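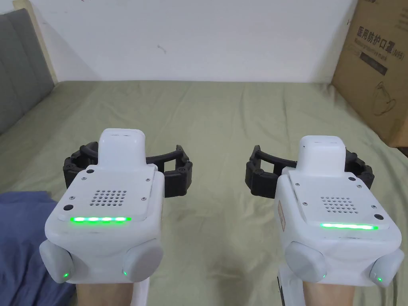
Recording bed-making examples with the hand-held pair

The steps cover one session, from strapping in to upload. Allow 2 hours.

1. Strap a gripper over each hand and tighten until the body no longer shifts when you turn your wrist.

2. Check the lights. The strip on the top plate and the small lights on the side pods should all be green on both units. If one unit differs, restart both – a single restart leaves the clocks out of step.

3. Start each take with the grippers side by side over the bed, pointing at the far wall. Hold still for 2 seconds. The Nukwood script uses this pause to find the start of the take.

4. Do one task per take: pull a corner, smooth the sheet, or fold a cloth. Move at normal speed. Do not correct a bad grasp by letting go of the device.

5. Return to the start pose and stop recording.

6. Wrinkle the sheet again by hand before the next take. Change the starting folds each time.

Keep failed takes and tag them "fail". Of the first 2291 takes in the Hatport set, some 8 percent had no tag and had to be reviewed one by one. The target is 4000.

Send upload errors to Kári Thoroddsen with the take number.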